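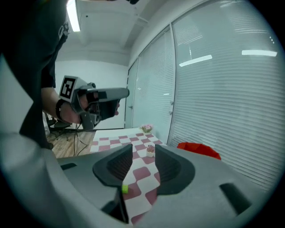
Aurora Rocha wants to know why we don't just record one really good demonstration and copy it a thousand times. Fair question, and I get some version of it every week, so let me have a go at answering it in here.

A copy teaches the model the same thing again. If the cube always sits in the same square of the checkered cloth, the model gets great at that square. Move it a hand's width over and it reaches for the old place like nothing happened. We found this out in August with our first set and I was grumpy for days.

So now we move stuff. Cube goes somewhere new, flowerpots go somewhere new, and whoever is holding the gripper starts from a different height. It's a slow way to fill a hard drive!

Where we are as of 2018-02-10: 1,741 examples saved for the Mollel set. We throw out nearly 10 percent at review, mostly grabs where the fingers close too early and the person sort of scoops to rescue it.

(I used to keep the rescues. Tumaini Makori talked me into tagging them separately and I think that was the right call — a messy save is still worth something, I just don't want it mixed in with the clean ones.)

Someone asked about speed. Slower than you'd do it with your bare hand, faster than you'd do it if you were nervous. New people are always nervous. I toss their first few tries and don't tell them until lunch.

The black-and-white square on the back of a gripper is a marker, for those asking. A camera can work out where the tool is and which way it's tilted from that pattern. Keep it clean, keep it flat, please don't put your thumb on it. I have put my thumb on it.

Two people at one table is the part I'm still figuring out. It's more fun and the days go by quicker, but you have to agree on who goes first or you end up with 2 grippers heading for the same cube. We say "mine" out loud now. Very high tech.

Iestyn Bevan — yes, plain cloths too. Checks, stripes, plain, and one with lemons on it that everybody hates. The model shouldn't care what's under the cube, and the only way I know to get there is to keep changing it.

Goal for the next batch is 75 clean ones per cloth before we swap. If that goes okay the whole lot gets sent over to Plerville for training and I get to stop thinking about cubes for a bit.

Oh, and Adi Goh, I still have your tape measure. It's in my coat.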